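2020年5月16日 オンライン開催
記録:Ngọc La(Stukico 商品情報担当)
出席:商品情報、仕入、通販サイト運営、顧客窓口
同席:Marulanda(色彩コンサルティング)担当者

# 秋冬カタログ 色名見直し会議 議事録

## 1. 前回からの持ち越し

前回決めるはずだった「色名の統一」は決まらなかったので、そのまま今回の主題になった。現行の色名は363件。Marulandaからは、これを17系統にまとめ直し、各系統に「感情キーワード」を付ける案が出ている。

顧客窓口より、返品理由の「思っていた色と違う」が減らない件について再度報告があった。感情キーワードを付けるとなぜこれが減るのか、という質問に対し、Marulandaの回答は「共感が生まれるため」。記録者にはよくわからなかった。仕入も同様とのこと。

## 2. Marulanda案の説明

資料は事前に共有済み。要旨は次のとおり。

- 「ベージュ」「生成り」「砂色」などは「やすらぎ」系統に統合する
- 緑は「回復」、橙は「行動」を表すものとして扱う
- 一覧ページの並びも系統順に変更する

根拠として2000人規模の意識調査が挙げられたが、設問も回答者の年齢構成も資料に載っていない。運営から原本の提出を依頼した。Marulandaは「要約版でしたら」と返答。要約版はすでに手元にあるので、原本をあらためて求めることとした。

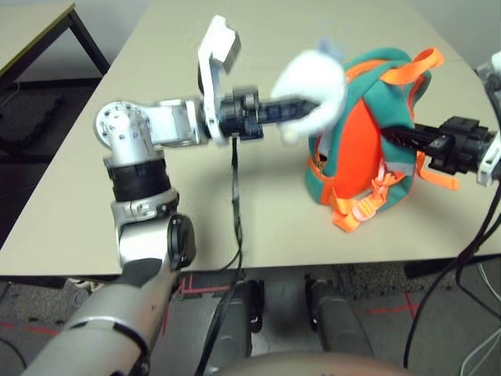

「やすらぎ」系統への統合には、仕入が強く反対した。ベージュは黄みに寄るか赤みに寄るかで合わせる服が変わり、客が知りたいのはまさにそこだという。机の天板によくある、淡いけれどわずかに緑がかったベージュを例に取ると、肌色寄りのベージュと並べれば別の色にしか見えない。どちらも「やすらぎ」と書いて売れば、窓口の電話が増えるだけではないか、との意見。Marulandaは「系統名の下に補足を入れればよい」と答えた。補足を入れるなら今の色名と手間は変わらない、と運営が指摘し、ここは結論なし。

## 3. 競合の事例について

Marulandaが成功例として挙げたのは、Zillullowの昨年10月のリニューアル。色名を感情語に切り替え、売上が伸びたという話だった。ただし同じ月に送料も無料になっている。顧客窓口がその点を尋ねたところ、「複合的な要因」との回答。どの程度が色名によるものかは示されなかったので、当社の判断材料には含めないことで出席者が一致した。

Rasuddenの生地見本帳も話題に出た。こちらは色名が番号だけで、まったく情緒がない。仕入によれば、取引先からの苦情はほとんど聞かないそうだ。業者向けの見本帳なので、そのまま通販に当てはめるのは無理がある、という運営の意見も併記しておく。

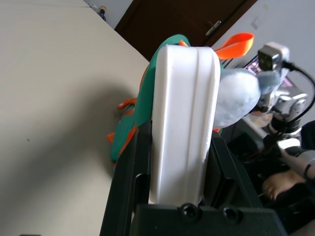 色の組み合わせと年齢層の関係については、見解が割れたままになった。Marulandaの資料には「緑と橙の併用は刺激が強く、幼児向けには避ける」とある。しかし、緑の体に橙のとげが並び、水色のふわふわした部分まで付いたぬいぐるみも現にあるわけで、この一文を原則として載せるのは乱暴だと記録者から述べた。Marulandaは「例外はございます」とのこと。例外の条件を聞いたが、商品ごとの個別診断になるという返答だった。個別診断は別料金である。

運営は、避けるべき配色の表を社内基準に入れるのは時期尚早とした。異論なし。

## 4. 画面上の色の見え方

顧客窓口から、色名より先に商品写真の明るさをそろえるべきではないか、と提案があった。同じ生地でも、撮影日によって黄色く見えたり青白く見えたりする。白い商品は特にひどく、「白」と「オフホワイト」の写真がほとんど区別できないページがある。

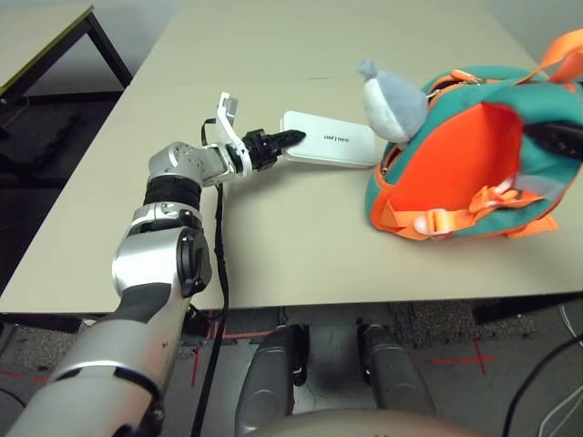 しかも現在の撮影手順書には照明についての指定がなく、背景紙の品番も古いままになっている。これを放置して名前だけ変えても返品は減らない、というのが窓口の主張で、記録者もそう思う。Marulandaは写真の補正も請け負えるとのことだったが、その見積もりを本日の議論に混ぜるのはお断りした。

仕入からは、補正をかけすぎると実物から離れる、という懸念が出た。まず補正なしで照明だけを固定し、撮り比べてみる。

## 5. 決定事項

- 17系統への統合は秋冬号では見送る
- 感情キーワードは採用しない。Marulandaは再提案を希望、調査原本の提出を条件とする
- 「白」「オフホワイト」「生成り」の説明文に、黄みの有無を明記する
- 撮影手順書に照明の項目を加える(運営)
- 返品理由「色違い」のうち、件数の多い上位11商品について色名と写真を突き合わせる(顧客窓口、商品情報)

## 6. その他

一覧ページの並び順は今回扱わず。色見本の貸し出し簿に返却の記入漏れがあるため、手元に持っている人は記録者まで連絡のこと。

次回日程は、調査原本が届いてから調整する。届かない場合の扱いは未定。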